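3. Surfaces Used for Folding in the Home

3.1 The bed as a work surface 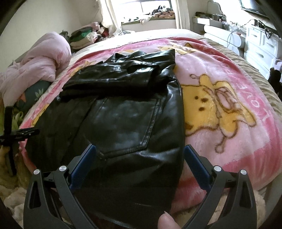

Figure 3. Black leather jacket folded lengthwise on a bed, over a pink fleece blanket with a Winnie the Pooh print. A sleeve is tucked across the upper part, under the folded collar.

3.2 Outerwear and the lengthwise fold

Most written guidance on folding assumes a flat, hard surface such as a table or a counter. The household records collected in Grelthorpe and Cellham do not support that assumption. Of the 800 folding episodes retained for analysis, 600 took place on a bed, and in most of these the bedding was left in place. Participants worked on top of blankets, bedspreads and, in a few homes, piles of other clothing. Tables were used mainly for small flat items such as dish towels and napkins.

Jackets and coats were handled differently from shirts. Shirts were usually folded to a compact rectangle with both sleeves turned to the back. Outerwear was more often folded once along its length and left long, as in Figure 3, where the collar forms a raised bundle at one end and the left side of the garment spreads loosely over the blanket. We coded this arrangement as a partial fold. The code describes the shape of the garment at a single moment and makes no claim about whether the person considered the task finished.

Leather required a separate note in the coding manual. Its surface wrinkles and reflects light in streaks, and in the first round of coding these streaks were at times marked as fold lines. Coders were then told to rely on seams, pocket outlines and hems when locating a fold. The stitched patch pocket in Figure 3, with its visible seams, is the kind of landmark the revised manual recommends. Agreement between coders on outerwear improved under the revised rules, although it stayed below the level reached for shirts and pants.

3.3 Bedding as background

Printed bedding was common in the sample. We had planned to group backgrounds by main color only, following the Homomeck household item list, but this proved too coarse. The blanket in Figure 3 is pink, yet it also carries a large yellow bear and the letters "LOVE" along one side, and a beige ribbed bedspread lies at its edge. We therefore added a yes-or-no field for large printed figures and a second field for lettering. Both fields were applied to all 800 episodes, including those coded before the November revision.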